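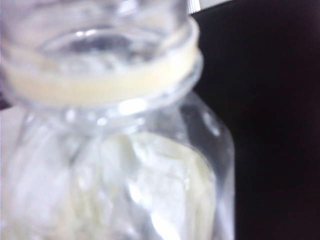 The jar from close up, with its cream-colored band around the neck.

Kitchen Arm Build, Gallery Page 2
Posted Oct 25, 2019

Welcome back, and thank you for all the kind notes about the first page! We have been putting this little arm together at the Skitcombe shared workshop since May, mostly in the evenings (and mostly with tea going), and it has grown from a sketch on the back of a Droneck parts list into something that really does reach for things on the bench.

The jar has become our favorite practice piece. Glass is a tough thing for a small wrist camera to make sense of, all shine and bright spots, and up this close the focus goes soft too, so the band and the pale contents are much easier to pick out than the glass itself. I have grown very fond of this view, blur and all.

For those who asked, the wrist bracket is our second try, printed with 20 percent infill, and the camera cable is now clipped along the forearm so it can't snag on the elbow. Drawings are in the Susside folder on the workshop computer, so please help yourself, and do say hello if you are in on a build night!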